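The Sadby Gauge

The Sadby gauge reported river height every 6 minutes. It had done so for eleven winters, and the record contained two gaps, both explained in the log. The third gap began on a Monday in January at 2:14 a.m. and was not explained.

The hydrologist on duty noted it at seven. The last value was 567 millimeters. The next, forty minutes later, was 2074. No river of that width rises by that amount in that time. She marked the value as suspect and called the Tetberg office, where a recording told her that the lines opened at nine.

The procedure for a suspect value had 2 steps. Step one was to compare it with the gauge upstream, at Waweru Bridge. Waweru Bridge was steady. Step two was to visit the site.

She drove out with a staff rule and a flashlight. The road was dry. The river was low and brown and moved at its ordinary speed under the alders. She read the painted staff on the pier: 567. She read it again from the other bank, and it was the same. On the pier above it, well over her head, was a dark band of silt. She touched it with the end of the rule. It was wet.

She wrote down the height of the band. Then she sat in the car with the heater on and did not write anything else for a while.

The station computer went back to the workshop with the rest of the Tellix equipment. The report gave it a single line: "Unit opened, no fault found."

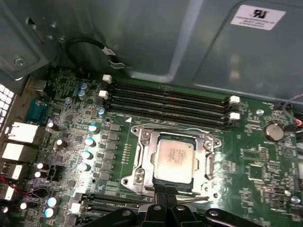
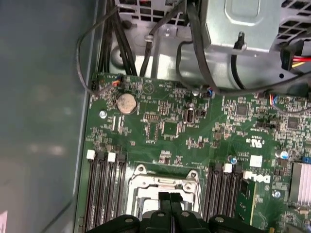
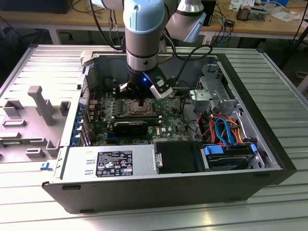
Her own report was longer. She described the gap, the value, the staff reading and the silt. Under "Cause" the form offered a choice of instrument, power, debris or other. She chose other - the box beside it allowed forty characters - and typed "Water was here."

Tetberg returned the form on Thursday. The value had been removed from the record and the gap filled by interpolation, a straight line from 567 to 567. She was asked to initial the change.

She initialed it. The paper copy, with the height of the band in pencil, she put in the drawer with the field books. Then she looked up the address of the lowest house on the river road and went to find out whether anyone there had been awake.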